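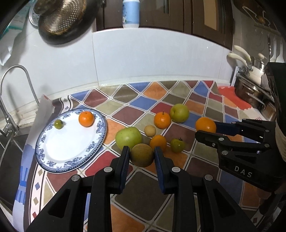 Enseñar a recoger fruta: ¿pinzas en la mano o mando a distancia?

Imprimir tema | Enviar por correo

Iniciado el 25 ago 2018 en Manipulación y aprendizaje

leszek_m
Buenas a todos. Llevo unas semanas con la tarea de pasar fruta de la encimera a un plato ovalado, a dos manos, con una pinza en cada una (de las negras, con las almohadillas azules estriadas). Antes lo hacía todo teleoperado con el brazo Meratier y me desesperaba: para coger una mandarina tardaba una eternidad y encima acababa con el cuello hecho polvo. Con las pinzas en la mano voy volando, llevo 300 demostraciones y de esas me quedo con 270, las demás las tiré porque dudaba a mitad de camino o se me cruzaban las manos.

Mi duda es si vale la pena volver al mando a distancia para algo o si lo jubilo ya. ¿Cómo lo hacéis vosotros?

skuswood
A ver, yo no lo jubilaría. Con la pinza en la mano haces cosas que el brazo luego no puede ni soñar, giros de muñeca rarísimos, meterte por detrás de la fruta desde el lado de la pared... Y después entrenas con eso y el robot se queda bloqueado en el límite de una articulación. Teleoperando, si tú has llegado, el robot llega. Es lento, sí, pero lo que grabas es ejecutable de principio a fin.

leszek_m
Ya, eso me pasó al principio, sobre todo cuando entraba con la derecha de lado. Ahora intento mover los brazos como si tuviera el codo escayolado, jeje. Lo que no consigo por teleoperación es el tacto. Con el kiwi notas en los dedos cuánto estás apretando, y con el mando o te quedas corto o lo espachurras.

thaddi_f
Meto baza, que soy del otro bando :) En Takari probamos las dos cosas y nos quedamos con pinza en mano para el grueso y mando a distancia para corregir. O sea, primero enseñas a mano, pones el robot a trabajar, y cuando se atasca tomas tú el control y lo sacas del apuro. Esas correcciones pesan muchísimo en el entrenamiento.

Y otra cosa, Leszek: el mantel. Si siempre grabas con el mismo estampado de rombos, el modelo se lo aprende. A nosotros nos pasó con un hule de cuadros, lo quitamos un día y el brazo iba a agarrar el aire. Cambia de mantel, de plato y de sitio el montón. 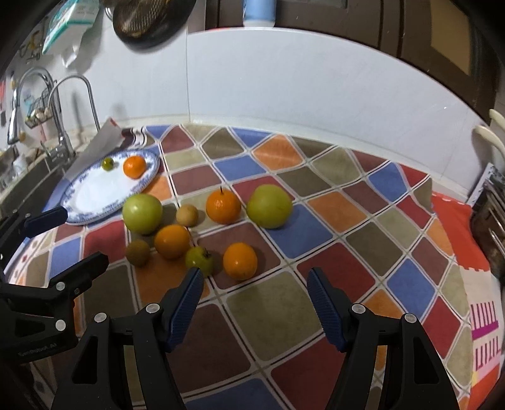
También miraría por dónde empiezas el agarre. Yo abro la pinza del todo bastante antes de llegar a la fruta, bajo recto y cierro despacio, siempre igual. Si unas veces llegas ya medio cerrado y otras abierto de par en par, el modelo aprende un promedio que no sirve para nada. Con el tomate verde, cuidado con las hojitas, que a mí se me enganchaban en las estrías.

skuswood
Pues en lo del mantel no estoy de acuerdo. Para empezar yo dejaría todo fijo: mismo mantel, mismo plato, misma luz. Primero que funcione una vez y luego ya complicas. He visto gente variar todo desde el primer día y no saber nunca por qué fallaba.

thaddi_f
Hombre, con 270 buenas ya no está empezando...

skuswood
Depende de cuántas frutas distintas haya ahí metidas. Una mandarina pequeña y una pieza verde de las gordas son prácticamente dos tareas. Con la grande casi no te da la apertura.

leszek_m
Con las grandes tengo que entrar bastante centrado o se me va rodando hacia el resto y me desmonta el montón. ¿Esas las guardáis o las borráis? Yo las borraba.

thaddi_f
¡Guárdalas! Si se te escapa, la persigues y la vuelves a coger, eso es oro. Lo que borro es cuando dudo yo, que me quedo parado en el aire pensando cuál toca.

aigner
Una pregunta de novato: ¿las dos manos a la vez o primero una y luego la otra? Yo cuando voy con las dos me lío, la izquierda se me queda quieta mirando.

leszek_m
A mí me costó 3 tardes soltarme. Empieza por turnos, deja cada fruta en la parte vacía del plato y retira esa mano antes de meter la otra. Cuando te salga sin pensar, solapas.

skuswood
Y decide de antemano qué mano va a qué lado. Si cruzas los brazos sobre el plato, luego el robot se da de tortas consigo mismo.

leszek_m
Vale, pues mañana cambio el mantel (lo siento, skuswood) y grabo una tanda con el mando solo de correcciones. Os cuento cómo va.

Contacto | © Foro de Manipulación y Aprendizaje | Volver arriba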